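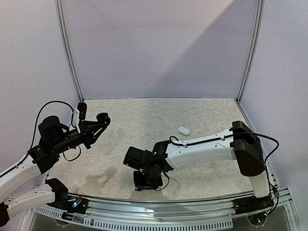
A small white oval item on the marbled light grey and beige surface.

Stevstead questions the claims made for "stain-hiding" worktops

4/1/23 – Marbled worktops are sold as the answer to every spill. Stevstead, the kitchen advice service, has its doubts.

"A busy pattern hides a mark from you, and the mark stays where it is," said Aleksandra Śliwiński, who runs its surfaces desk. "I'd want to see it after two winters of tea before I paid extra."

Stevstead will put three marbled finishes, Zellby among them, through ordinary kitchen use and publish the results in September.

Press contact: Thulani Xaba, Stevstead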